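Session 4 — Fibre, and why your gut loves it

Bring your food diary from last week, even if it has gaps in it. Gaps are fine! We'll be working from it in the second half, and the Edside room is ours until the end of the evening.

## What we mean by fibre

Fibre is the part of plant food that we can't break down in the small intestine. It travels on to the large bowel, and that's where things get really interesting — the bacteria living there ferment some of it and make short-chain fatty acids, which the cells lining the bowel use as fuel. I still find this one of the most wonderful facts in the whole course.

We'll sort it into 2 broad types, knowing that most plants contain a mix of both:

- **Soluble** fibre mixes with water and often forms a gel. Oats, barley, lentils and the flesh of apples are good sources. Some kinds, such as the beta-glucan in oats, help lower LDL cholesterol.
- **Insoluble** fibre holds its structure and adds bulk. Think wheat bran, vegetable skins, nuts and seeds.

Resistant starch gets counted with fibre too. Cook potatoes, cool them in the fridge, and part of the starch changes into a form that resists digestion. (Potato salad fans, rejoice.)

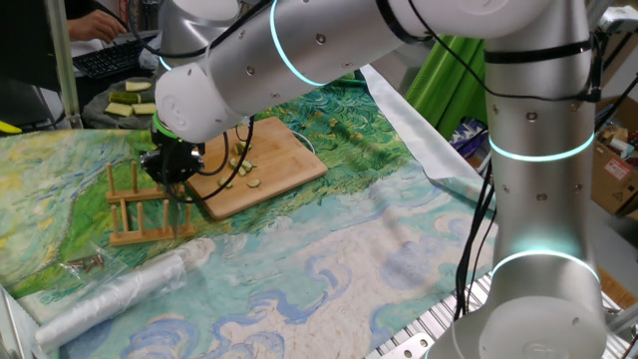 *Figure 1. Robot arm with a black gripper over a work surface.*

## Reading the label

Start with the per 100 g column, so you can compare a cereal with a very different serving size. Then look at the ingredients list, which runs in descending order by weight. "Multigrain" only tells you there's more than one grain in there. "Wholegrain" near the top of the list is far more useful.

For the Allum worksheet, fill in fibre, sugars and sodium for two breads and two cereals from your own cupboard. The Horrocks reading covers serving sizes beautifully and it's short, so please have a go at it before you start.

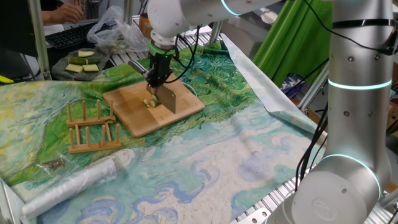 Horrocks makes it sound as if peeling ruins a vegetable, and I don't think that's fair. My dad can't manage skins any more and he still gets plenty from porridge, soft beans and stewed fruit.

A great point, and one to keep in mind for the case study. Peeling takes away some fibre, and there's still a good amount in the flesh. Texture, teeth and appetite all matter when you're planning for a real person.

## Going up gradually

A sudden jump in fibre can bring on wind, bloating and cramps. Add one change at a time, let it settle for a few days, then add another. Drink more fluid as you go. Anyone with a bowel condition, or who's had recent bowel surgery, should speak with their doctor or dietitian first, as the right amount for them may be quite different.
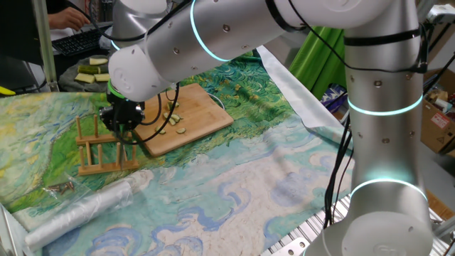

**Can I just take a supplement?**
A supplement such as psyllium can help with regularity, but it won't give you the vitamins, minerals and variety of fibres you'd get from whole foods. Take it with plenty of water and check with a pharmacist if you're on regular medicines.

## Before Wednesday

- Finish the Allum worksheet
- Read Horrocks, page 246
- Pick one meal from your diary and write down a higher-fibre version you'd happily eat
- Vilport group: your session starts at the usual time, same handout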